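Flostila open day, 24 September 2023

The second hall was given over to grippers. Zison had brought a parallel-jaw model with a 40 mm stroke, and Nair a hand-held one with two wedge-shaped black fingers, orange on the inside. Visitors could try both on clothing. I spent most of my time at the Nair table, where the garment was a pair of jeans laid out flat. Denim is stiff, and folds near the waistband are harder to pinch than a plain leg.
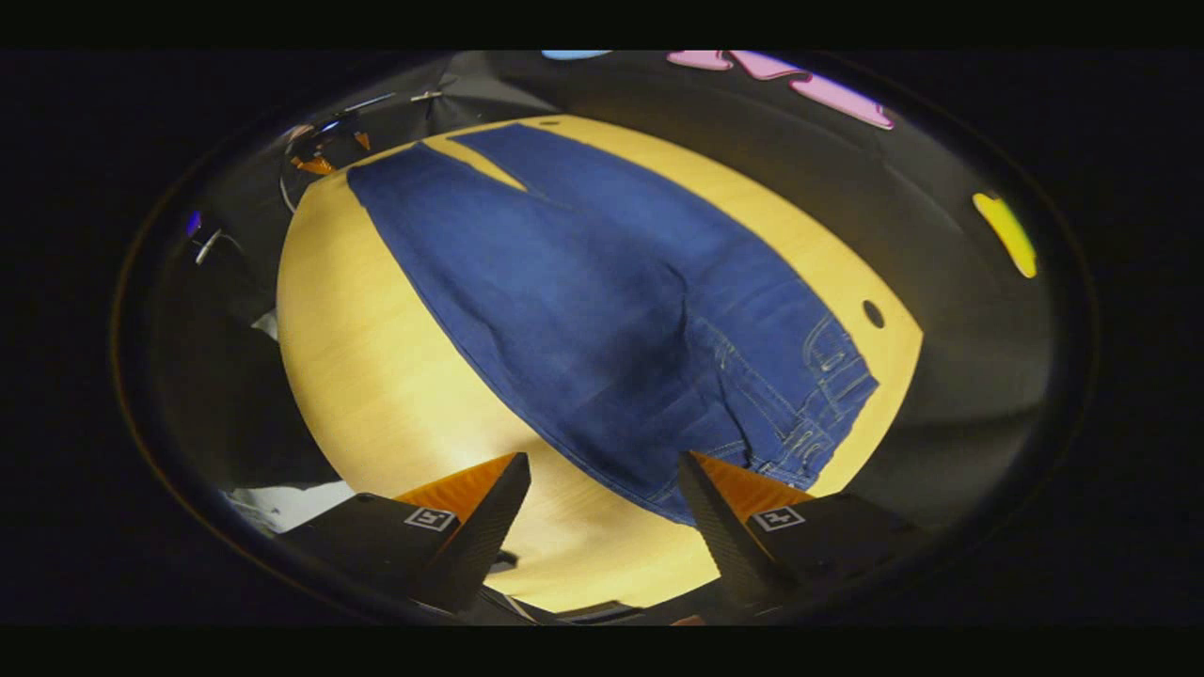 Ulla Ahonen thought finger width mattered less than the angle of approach, and said she would take a narrow tip over a strong grip for anything with thick seams. She also wanted to see both tools on knitwear.

Zison quotes a grip force of 60 N. Nair gave no figure but let us swap the finger pads, a job of two screws. The wide-angle camera costs 640 extra. Flutedia shows its controller in the same hall in April.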